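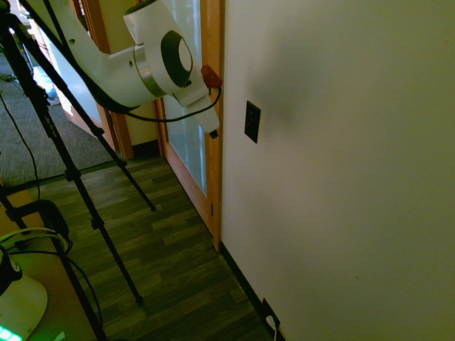

4.3 公開実演における壁際接近課題

前節までの評価は、著者らの気が済むまで条件を整えた実験室で行った。これに対し本節では、2019年4月23日に研究棟Cisumitzの一室で開いた公開実演の経過を報告する。性能評価としての統制は弱い。来場者は実験計画を読まずに来るし、こちらの都合のよい順番で質問してくれるわけでもない。それでも、制御系Lindutanoが設計者以外の人間の前でどのように扱われるかを知るには、この種の機会がもっとも安上がりである。

4.3.1 会場と課題

実演の課題は、白色のロボットアームの先端を壁面に近づけ、指定した距離で静止させたのち元の姿勢に戻すというものである。壁に触れたら失敗とする。見学者向けの題材として地味であることは承知しており、準備会合では積み木を積ませる案も出た。しかし積み木は本論文の主題である壁際での速度制限と関係がなく、採用すれば見学者は喜び、査読者は首をかしげたであろう。

図5に会場でのアームの姿勢を示す。アームは扉の木枠のすぐ脇でオフホワイトの壁に向いており、円筒形の末端部が斜め下へ伸びて、その先に小さな黒い先端がある。末端部の付け根に見える赤い部品は木枠にごく近い。第3章の幾何モデルでは壁を一枚の無限平面として扱ったが、現実の壁には枠があり、幅木があり、壁付けのプレートがある。無限平面に幅木を付けて売っている業者を、著者らは知らない。

関節の下でたるんでいる黒いケーブルにも注意されたい。このケーブルのたわみはモデルに含まれていない。アーム本体の外形については干渉判定を行うが、ケーブルは判定の対象外であり、その管理は操作者の目視に委ねられる。本論文の他の箇所で「自律的に」と書いた動作のうち、この点に限っては人間がかなり働いている。

4.3.2 手順

見学は一組あたり600秒とし、前半を説明、後半を動作の実演にあてた。説明はアスマ・エル・ウアフィ（Asmaa El Ouafi）、操作はアリーナ・オヌ（Alina Onu）が担当した。操作者は停止ボタンを手元に置き、接近動作の開始を口頭で告げてから指令を送る。開始の合図は「動きます」に統一した。リハーサルでは「では」だけで済ませていたところ、説明担当が別の文脈で「では」と言うたびに操作者が身構えることが判明し、変更した。

静止距離の初期値は70 mmである。見学者から要望があった場合に限り、操作者の判断でこれを縮めてよいものとした。ただし下限はソフトウェアで固定し、会場の雰囲気によって変更できないようにした。雰囲気は制御変数として扱いにくい。

各組の終了後、見学者には自由記述の用紙を渡した。設問は「動作について気づいたこと」の一つだけである。回収した用紙は23枚で、うち数枚には昼食の場所に関する質問が書かれていた。これらは分析から除外したが、後日、可能な範囲で回答した。

4.3.3 観察された反応

自由記述でもっとも多かったのは、壁の手前での減速を故障とみなすものであった。Lindutanoは壁までの推定距離に応じて上限速度を連続的に下げるため、先端は静止位置の手前でひどくゆっくりになる。著者らはこの挙動を「なめらかな漸近」と呼び、第3章で二頁を費やして安定性を示した。見学者の一人はこれを「迷っている」と書いた。後者の表現のほうが短い。

これとは逆に、説明でもっとも時間をかけた距離推定の仕組みに触れた記述は一件もなかった。推定誤差の分布図を印刷した掲示も用意したが、前で立ち止まったのは共同研究先であるGüneşの担当者だけで、用件は掲示の右下に載った自社名の綴りの確認であった。綴りは誤っていた。

質疑では、壁が動いたらどうなるのかという質問を三組から受けた。第一の組に対しては、壁は動かないものとして設計していると答えた。第二の組に対しても同様に答えた。第三の組は、隣に扉があるではないかと指摘した。指摘のとおり、図5の木枠の内側には磨りガラスの扉がはまっており、扉とは開閉を目的とした設備である。扉を閉じた状態を前提とすることは運用手順書に書いてあるものの、モデルにも説明資料にも現れていなかった。この指摘は6.1節で述べる可動境界への拡張の直接の動機となった。謝辞に名前を載せたかったが、用紙は無記名であった。

4.3.4 記録データの扱い

実演中の関節角と指令速度は記録基盤Neltisに保存した。得られた記録は約2,000件の区間に分割し、接近、静止、復帰の三種の標識を付けた。標識付けの際に問題となったのは、操作者が説明の終わりを待って待機させていた時間である。アームは停止しているが、課題としての静止ではない。当初の自動判定はこれをすべて「静止」に分類し、静止精度の見かけの値を大幅に改善した。魅力的な結果ではあったが、目標値が与えられていない区間に精度は定義できないため、待機区間は手作業で除いた。本章の表4に示した値は除外後のものである。

壁への接触は、記録上は発生していない。ただし、先端に接触センサを備えていない以上、この記述は関節トルクの変化から推定したものにとどまる。実演後に壁面を確認したところ、細い擦り傷が一本見つかった。傷の高さは先端の可動範囲に入っているものの、搬入時の台車の角の高さとも一致する。事前の壁面写真を撮っていなかったため、どちらの仮説も棄却できなかった。8月に行った二度目の公開では、機材を搬入する前に壁の写真を撮影している。

4.3.5 本手法への反映

以上の観察を受けて、Lindutanoに二点の変更を加えた。第一に、減速区間に入ったことを操作卓の表示に加え、短い音でも知らせるようにした。速度の上限則そのものは変更していない。音を加えた後の公開では「迷っている」という記述は見られなくなり、代わりに音に関する苦情が二件寄せられた。第二に、扉のような可動境界を環境記述に登録できるようにし、状態が不明な場合は接近動作を開始しない設定を既定とした。この設定の下で起動直後のアームは何もしない。見学者への第一印象としては不利であるが、著者らは既定値を維持している。

なお、ケーブルの干渉判定は今回も見送った。たわみ形状の推定には追加の計測が必要であり、目視による管理を続ける。操作担当のオヌからは、次回の公開では説明担当と交代したいとの申し出を受けている。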